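Gutero Needle Driver and Slotted Grasper: Instrument Pair for Bench Suturing
Sasel Instruments / Evaluation Kits / Gutero series
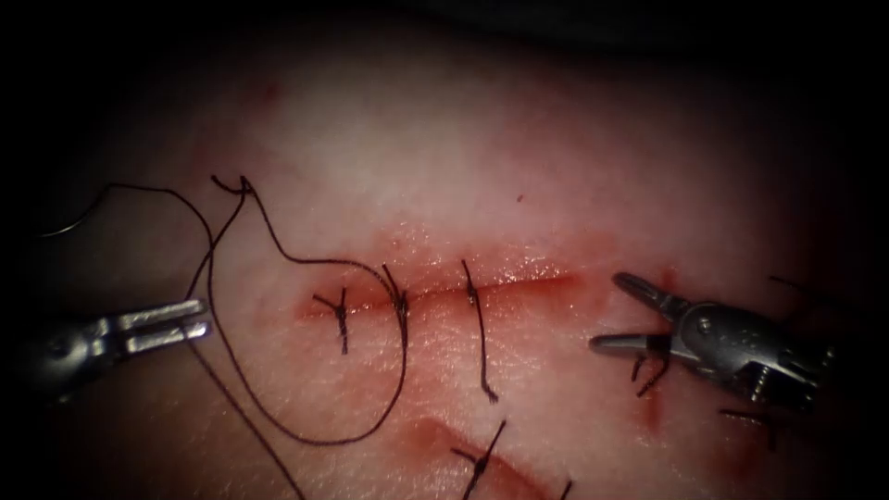

Zubaida Jafri
Applications Engineer, Sasel Instruments

The Gutero pair is a left-hand grasper and a right-hand needle driver for teleoperated suturing on tissue pads. Both mount to the Urquijo arm without an adapter. The pair is sold to labs that need to compare tips, controllers or camera positions on the same task, and it is not cleared for clinical use.

Bench task
Our standard comparison is a row of interrupted sutures along a straight incision in a tissue pad, tied with dark thread under a fixed camera. Three stitches are in place in the picture, and the right part of the incision is still open. The grasper points in from the left and the driver from the right, both with their jaws open. We use dark thread for all comparisons. It stands out on pale tissue, and tail length can be read off the video afterward.

Needle driver (right)
Gray metallic articulated wrist, cable driven, with a pivot pin at the jaw. The jaws close straight and hold the needle at any point along their length. Grip force is set in the controller and stored per instrument. In our test the driver held its setting for 1,388 open-close cycles before the cables needed retensioning. Users of the earlier Gutero driver should note that the wrist offset has changed and the old calibration file will not load.

Grasper (left)
Slotted, ridged metallic jaws. The ridges help when pulling a tail through a loop, and they also catch loose thread if the jaws are closed too early. Operators who leave a long working strand near the left instrument should open the jaws fully before backing out. For very thin thread, order the smooth jaw.

Controllers compared
We ran the pair on the Urquijo controller and on the Nimberg N2, with the same operators and the same pads.

Urquijo: 93 of 100 knots accepted on inspection
Nimberg N2: 76 of 100 knots accepted on inspection

Most rejected knots on the Nimberg were loose on the second throw. Its motion scaling has coarse steps, and the wrist tends to overshoot when the operator reverses direction. A firmware update is due in August and we will repeat the test then. The Nimberg is easier to set up and logs joint positions without an extra license, so it may still suit labs that mainly record data.

Camera and lighting
Any fixed camera with manual exposure will work. Automatic exposure hunts on moist tissue and washes out the area above the incision. We light the center of the pad and let the edges go dark, which keeps the instrument shafts from reflecting. Labs that track the shafts as well as the tips will need a second light on each side.

In the kit
Needle driver, slotted grasper, two sterile adapters for the Urquijo arm, cable tension gauge, calibration file on USB. Tissue pads and thread are ordered separately.

Lead time
7 working days for the pair. Smooth-jaw graspers are built to order.

Page revised June 16, 2021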